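Backdrops and Hanging Goods > Black cloth showing gray along the creases

plainweave
Joined: April
March 29, 2020

I need advice on creases in black backdrop cloth. The fabric is Clavdale 603, bought off the bolt, matte on one side according to the shop. It hangs from a Rollska crossbar with spring clips. Flat on a table it looks properly black. Once it is hung, every fold that turns toward the lamp picks up a gray sheen, and the folds between go to nothing. I use it behind garments and small goods, so there is always something light or textured in front of it and I can't just drop the exposure until the cloth goes away. 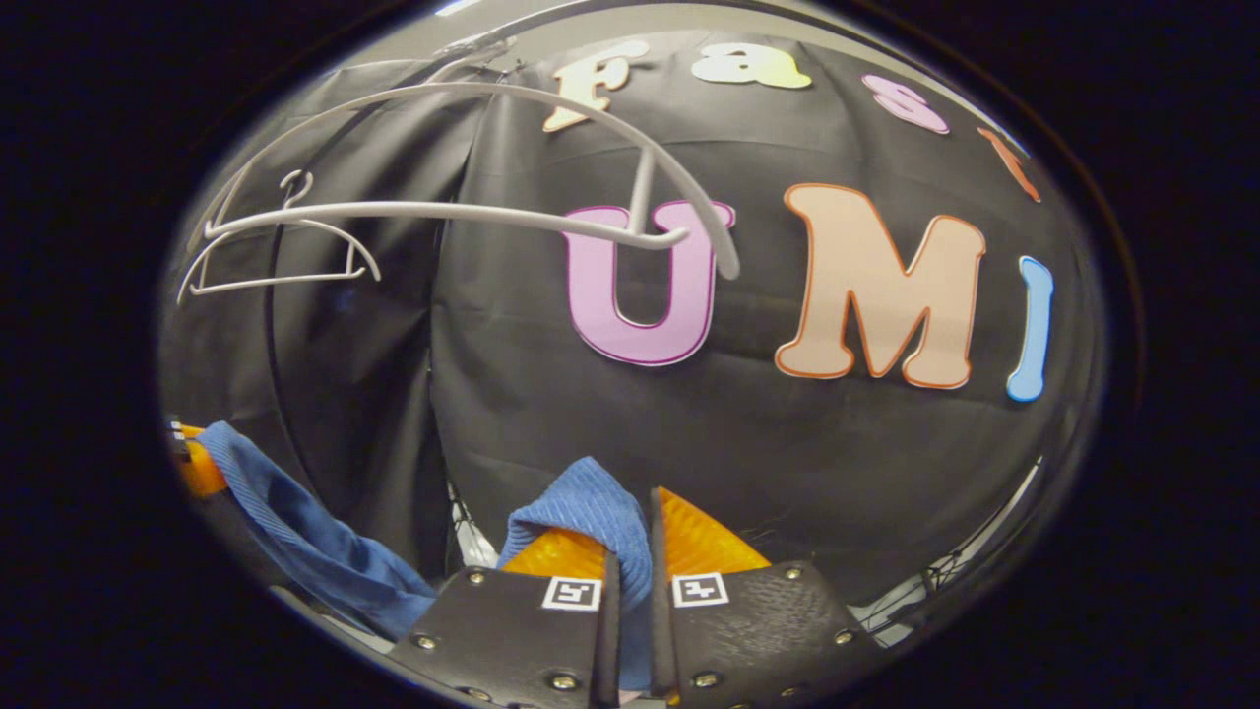
Black cloth, cutout letters and two white hangers.

So far I have tried the following:

Ironing, medium heat, from the back. Removes the fold lines from the bolt. The soft vertical folds come back as soon as it hangs.
Moving the lamp (a Vunar, single tube) farther to the side. Made it worse.
Turning the cloth over. No difference I can measure.

Is this a hanging problem, a light problem or a fabric problem? I would prefer not to buy velvet.

selvedge_k

Fabric. Polyester with a matte finish is still polyester. The filament is smooth and it reflects at a low angle whatever they do to the face. Cotton velveteen or wool felt will fix it and nothing else will. Sell the 603 to someone who sews linings.

tautline

Disagree with the above. I have used worse cloth than that and had it read black. Two things are going on and they should be treated separately.

1. The cloth has too much width for the span. If you clip only at the top, the extra has to go somewhere and it goes into vertical folds. Clip the sides to the uprights as well and pull outward, then weight the hem. A length of chain in the hem is better than clamps because it pulls evenly.

2. A lamp at a steep side angle rakes across whatever folds are left. That is why moving it sideways made things worse. Bring it back toward the front and flag the spill with card.

Do the first before touching the second. How far is the garment from the cloth?

plainweave

Garment is 25 inches off the cloth. I can't go much farther without running out of room behind me.

On width: yes, I bought it wide on purpose and gathered it, thinking gathered cloth would look more deliberate than badly stretched cloth. It sounds like that was a mistake.

selvedge_k

Gathered is fine in velvet, where the pile swallows the light. Gathered in a flat weave gives you stripes. I still say you are putting effort into the wrong cloth.

drumlin

Check the feet on the Rollska before you put side tension on it. The crossbar telescopes and the middle joint bows when you pull the uprights apart. Mine did it on the first evening. I put a third clip at the joint and a sandbag on each base, and I tighten the sides last.

Also route your cable down the outside edge of the cloth and clip it there. If it passes behind, it prints through as a ridge.

plainweave

Side tension is on now, hem is weighted. The wide piece takes tension well across the middle. The narrower piece at the left still hangs in folds and I will deal with it separately, probably by sewing the two together. Cable is at the outer edge.
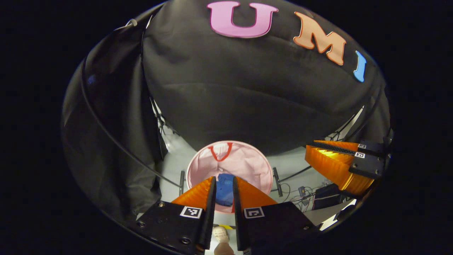
The remaining trouble is at the bottom, where the cloth meets a pale surface. Light bounces up off it and lifts the lowest part of the black to a dark gray. I metered the cloth near the hem and near the bar with the lamp in the same place, and the hem came out 2 stops brighter. That is more than any of the creases. I had not thought to measure it before.

tautline

That is a normal result. A pale floor is a second lamp. Lay an offcut of the same black between the garment and the backdrop, out of the picture area, and meter again. If you need the pale surface for small items, keep it only under the item.

selvedge_k

Or use a cloth that does not care.

drumlin

Everybody has read the velvet recommendation. Velvet also collects every bit of lint in the building and needs brushing before each session. There is a cost either way.

selvedge_k

Lint shows on flat black too. But fine, for somebody who packs up after each use, flat weave does store smaller. I will give you that.

plainweave

Offcut helped at the hem. Next question, related. I steam garments before hanging them and I have been using the same Fujimoto steamer on the backdrop. With plain cotton shirts there is no trouble. Corduroy is harder. Steam from the front flattens the wales where the head touches and leaves patches that show up as soon as there is side light.

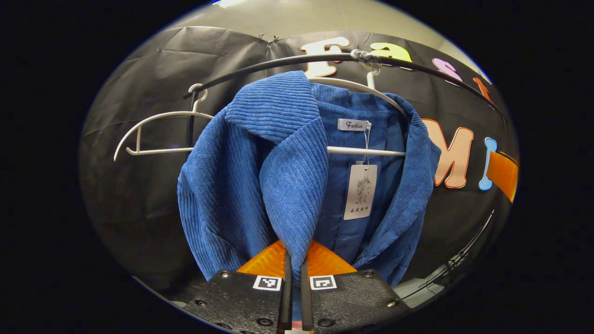 With corduroy I now steam from inside through the lining, keep the head off the face and brush along the rib afterward with a soft clothes brush. Lapels take the longest. They want to roll back to wherever the last person pressed them. I have not found a setting on the Fujimoto that is low enough for this, so I work on the lowest one and keep moving.

The conflict is with the light. Corduroy needs some angle or the ribs disappear and it looks like plain twill. The backdrop wants the lamp in front.

tautline

Then split the jobs. Main lamp at the angle the ribs need, and a card between the lamp and the backdrop so the angled light lands only on the garment. At 25 inches you have enough gap for that, just. Cut the card too tall and trim it down until the shadow edge sits behind the shoulder.

drumlin

Agree with the card. For the steamer, let it run into the air until it stops spitting before it goes near corduroy. Water drops do more damage than steam. And don't steam the backdrop while a garment is in front of it.

selvedge_k

If you are sewing the two pieces together, use a size 80 needle and press the seam open, or you will have a permanent ridge exactly where you are trying to get rid of one. Match the grain as well. Two pieces turned different ways will reflect differently even off the same bolt.

plainweave

I had them turned different ways. Unpicking tonight.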